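Feladeck Wipe-Clean Tablecloth, pink and white

I bought this in September for the little white table in our kitchen, the one everything gets dumped on when we walk in the door. It was $21 at Costside and I figured it would last a month, tops. Well, I love it! The pattern is cheerful, it hides crumbs (maybe too well) and coffee comes right up with a damp cloth.

My gripes: it slides a bit on a glossy top, and the fold lines took 2 weeks to relax. I had a Riredier one before this and the corners curled on me, so I'm still ahead.

It mostly lives under a heap of empties and wrappers until I get around to sorting them, and it still looks cute.
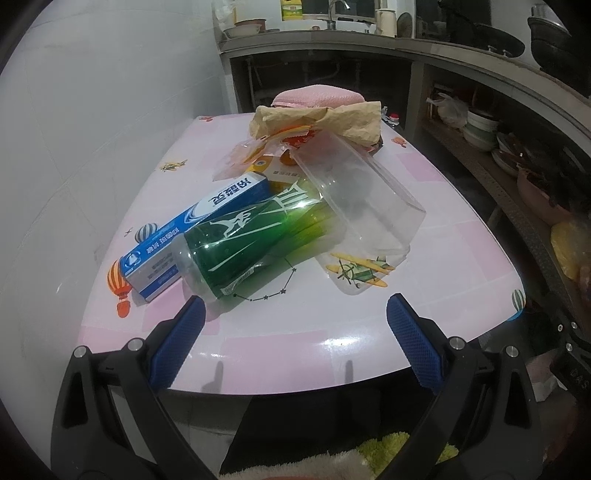 How do you keep it from sliding?

I cut a piece of rubber shelf liner a little smaller than the table and laid it underneath, and the cloth has stayed put since.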